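Killon bedding mill, open day, Oct 11, 2025

The tour covered weaving, washing and cutting. Line 2 was stopped for a reed change — Melur Wattimena gave the warp count as 1,444 ends. Shrinkage samples go through three wash cycles before a lot is released. 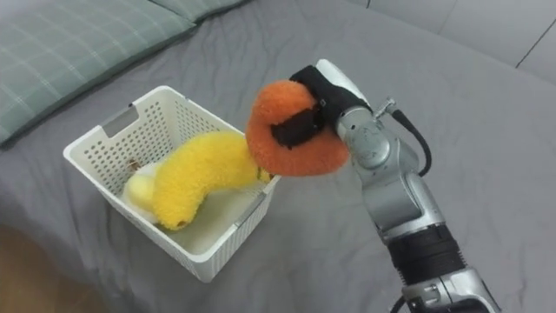
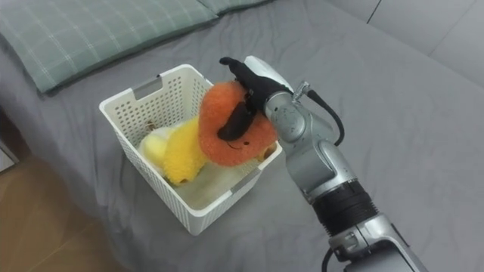

Gray sheet on the bed, with the white plastic basket, both views.

Hem allowances were covered last. Parking is behind the dye house.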